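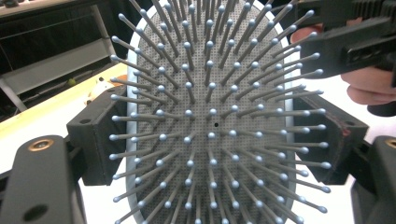 Figure 2. Paddle brush with a grey perforated cushion and ball-tipped pins, seen from the bristle side.

3.2 Household objects and the second-hand trade in Flirstead

The second part of the survey dealt with small household goods: brushes, combs, pots, ornaments, storage jars and similar items of low value. These goods are seldom studied. Work on second-hand trade has mostly looked at clothing, furniture and electrical goods, where prices are higher and sellers keep better records. In Flirstead the small goods made up a large share of what passed through the shops, and they took up a good deal of staff time for very little return.

We collected 672 sale and donation records from 6 shops over one winter, starting in January. Two of the shops were in Skinport and the rest were in Flirstead. Each record gave the type of object, the price asked, the price paid and the number of days on the shelf. Where the shop had turned an object away, we noted the reason given.

Personal care items were the most likely to be refused. Hairbrushes were a clear case. Only 2 of the shops would take them at all, and both asked that they be clean and free of hair. Staff told us that buyers looked closely at the base of the pins, and that a cushioned brush was harder to clean than a plain comb. Brushes that did reach the shelf were priced low and sold slowly - the longest stay was 36 days.

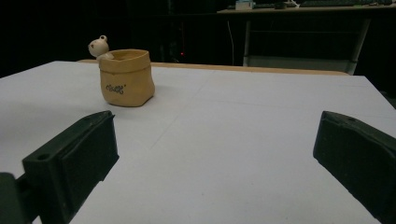

Ornaments and plant pots followed a different pattern. They were nearly always accepted, and condition mattered less than we had expected. A chipped rim or a worn glaze lowered the price but did not often stop a sale. Shoppers we spoke to said they bought pots for windowsills and desks, or as a cheap present with a plant added. Novelty shapes sold as well as plain ones, except in the larger Skinport shop, where plain pots were put near the till and the rest were kept on a low shelf at the back.

Following Sasaki, we separated objects bought for use from objects bought for display. The division was not always easy to make. A pot may hold pens for a year and then a cactus, and the buyer may have neither in mind on the day. We coded such cases by what the buyer said at the time of sale, and left the field blank if no answer was given.
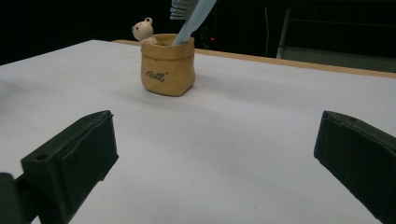
Price alone did not explain how long an object stayed on the shelf. Shelf position and the time of day at which stock was put out both had an effect. Goods set out before nine in the morning were more likely to sell on the same day, mainly to regular customers who came in at opening time. The Bunier index, which scores goods by size and material, was a poor guide for this group, as most of our objects fell into its lowest two bands. We therefore used the shop's own shelf labels as the grouping variable in the analysis reported in section 3.3.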